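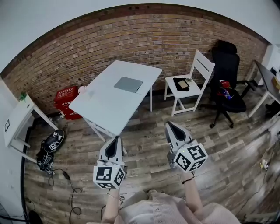 Laminate floor with a wood pattern, in gray and brown planks.

Is That Floor Really Wood?
Skematus for Curious Kids
Mar 5, 2019

Look down. If you are indoors, there's a fair chance the floor under you looks like wood. It has lines in it, and maybe a few dark knots. Somebody may even have told you it's wood. Should you believe them?

Maybe. But I would want to check first.

A lot of floors that look like wood are covered with a picture of wood. This kind of floor is called laminate (say LAM-in-it). Laminate is made in layers, a bit like a sandwich, and the layer your eyes notice is a printed sheet of paper. It's a photograph, or a drawing made to look like one.

What's in the sandwich?

The bottom layer is thin and helps keep the board from bending. Next comes the thick middle part, which is usually made of tiny wood fibers mixed with glue and squashed very hard. So there is wood in there, but it has been ground up so small that you'd never find a knot or a ring in it. On top of that goes the printed paper. Last of all comes a hard, clear layer that takes the scratches so the picture doesn't have to.

Is it fair to call that a wood floor? Some people say yes, because of the fibers in the middle. I don't think so. An apple pie has apples in it, and a pie is still a strange thing to hang on a tree.

Clue one: find the twins

Every real tree grows in its own way. One year might be rainy and the next one dry, and the rings show it. When a tree is cut into boards, each board gets its own set of lines. Boards from the same log can look alike, but they shouldn't match exactly.

A printing machine can only print the pictures it has been given. Say a company called Kakadeck makes a floor with 11 different board pictures, and a big room needs 418 boards. Those pictures will have to be used again and again. Pick a knot with a funny shape, one like a duck or a bean, and go looking for the same knot somewhere else. If you find it, with the same lines bending around it in the same way, you've caught a printed floor.

If you don't find a twin, what have you proved? Not much! The room may be small, or the twin may be under the couch. Not finding something is weaker than finding it. Scientists have to remember this too.

Clue two: look at an end

In real wood, the lines go all the way through. If you can see the cut end of a board, perhaps at a doorway or next to a vent, look for curved bits of tree ring. On laminate the end is plain tan or brown, like thick cardboard, with a thin skin on top. Don't pull up the floor to look. Ask whether there's a leftover piece in a closet or the garage.

Clue three: touch it (but don't trust your fingers too much)

You may read that real wood feels bumpy and laminate feels smooth. I wouldn't rely on that. Plenty of laminate is pressed with tiny dents so that it feels like grain, and plenty of real wood is sanded and coated until it's as slick as a plate.

People also say they can tell by the sound when they knock. Can they? A knock depends on the board, what's under the board, and what's in the room. Try a test. Have a friend knock on two floors while you keep your eyes shut, then guess. Do it 15 times before you decide you are good at it, as anyone can be lucky twice.

What about the label?

Read it slowly. Floor companies choose their words with care, and a few of those words do less than they seem to.

"Oak look" means it looks like oak. It doesn't mean oak.

"Natural style" could mean almost anything.

"Made with real wood" might mean a whole board, or a thin slice on top, or those squashed fibers in the middle.

Imagine an ad that says, "2,862 families love their Backlund floor!" Sounds great. But how many families were asked? Were they asked right after the floor went in, or the next November, when it had had time to get scratched? Did anybody get to answer "it's okay"? A big number with no story behind it should make you want to ask more.

So is laminate bad?

No. It usually costs less than solid wood and it's hard to scratch. It doesn't like puddles, though. Water can sneak into the joints and make the middle puff up, and a puffed board won't go flat again. Solid wood doesn't enjoy puddles either, but a worn wood floor can often be sanded and given a new finish. You can't sand laminate, or you'd rub the picture right off.

There is one more kind, called engineered wood. It has a thin slice of real tree on top and other layers below. The twins test won't catch it, and the lines on top really did grow. Is that a wood floor? Ask two grown-ups and see if they agree.

Words to know

Grain: the lines and patterns in wood.
Knot: the mark left where a branch grew.
Laminate: a material made of layers pressed together.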